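Cidomia to Stream Historical Fantasy Series "The Trarndale Ledger" This May

This site uses cookies to remember your settings. By continuing to browse you accept our cookie policy.

PRULTATTON, 24 May 2020 -- Streaming service Cidomia has acquired exclusive regional rights to the television series "The Trarndale Ledger," produced by Bustamante. The agreement covers all 19 episodes of the first season, with subtitles in four languages.

The series follows a court archivist who finds that the names of the dead are being copied into the tax rolls of a mountain province. She is sent to Trarndale under guard and placed in the household of the general accused of the fraud. Carmela Barrios plays the archivist. Teodoro Sarmiento plays the general.
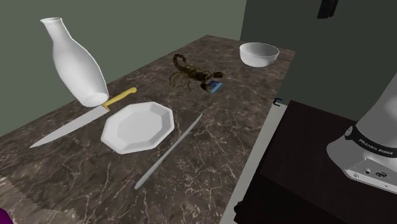 Computer-rendered still: a white vase above a marble countertop and a yellow-handled knife.

Casimiro Prieto directed the first 10 episodes; Patricio Palacios directed the remainder and supervised the final edit. Each episode runs roughly 45 minutes. Episodes will be released in two blocks -- the first at the end of May, the second at a date to be confirmed.

"The rights package includes the original audio track and the uncut version of the finale," said Heino Rimkutė, head of acquisitions at Cidomia. "Dubbed audio is not part of the initial release."

The series is available to all subscribers at no added charge. Offline viewing is supported on mobile devices.

Comments (3)

mossgate: Is the uncut finale the one with the river crossing?

P. Lindell: Read the novel twice. Hope they kept the second trial.

tavi_r: No dub is fine by me. When is block two?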